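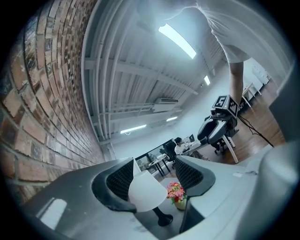

Werkstattbuch, 6. März 2019

Knochenleim, dritter Anlauf. Ansatz wie gehabt: 125 g Perlen auf Wasser, über Nacht quellen lassen, morgens ins Wasserbad. Das Thermometer von Adarari zeigt inzwischen wieder Werte an, die physikalisch möglich sind. Gestern waren es noch 4 Grad bei sichtbarem Dampf.

Gewicht Topf mit Leim vor dem Erwärmen: 1.163 g. Nach zwei Stunden habe ich vergessen zu wiegen. Wer die Verdunstung wissen will, darf sie schätzen und hier mit Bleistift eintragen, damit ich es wieder ausradieren kann.

Probestücke: Buche auf Buche, stumpf, Hirnholz auf Längsholz. Letzteres nur, weil im alten Heft steht, das halte nicht. Hält auch nicht. Buche auf Buche längs dagegen gut, Bruch beim Aufhebeln zur Hälfte im Holz. Mit dem Leim aus der Grestamon-Lieferung war es vorige Woche reiner Fugenbruch, glatt wie ein Kinderpopo. Den Rest davon bitte nicht wegwerfen, zum Einleimen von Papier taugt er, und bezahlt ist er auch.

Offene Zeit ist das eigentliche Problem. Bei der Raumtemperatur von heute früh geliert mir der Leim, bevor die zweite Zwinge sitzt. Teile vorgewärmt, auf dem Heizkörper, eine Viertelstunde: deutlich besser. Harnstoffzugabe erst beim nächsten Ansatz, sonst weiß am Ende wieder keiner, woran es lag.

Stuhl aus Narnville (der mit den drei originalen Beinen und dem einen aus einer späteren, optimistischeren Epoche): Zapfen gereinigt, alter Leim ging mit warmem Wasser und Geduld ab. An der hinteren Zarge hat jemand mit Epoxid nachgeholfen. Ich wünsche der Person alles Gute. Eine Stunde mit dem Stechbeitel, ein Zapfen leidlich gerettet, der andere muss aufgedoppelt werden.

Die Presse Prokopenko quietscht weiterhin bei jeder halben Umdrehung. Gefettet, quietscht jetzt leiser und riecht dafür.

Noch offen:
Perlen nachbestellen, 1.000 g reichen bis in den Sommer.
Topf innen auskratzen, bevor der Ansatz schimmelt, diesmal wirklich vorher.
Probestück 4 bis morgen in der Zwinge lassen. Es ist das mit dem Kreuz, Finger weg.
Deckel fürs Wasserbad suchen, zuletzt gesehen unter den Furnierresten.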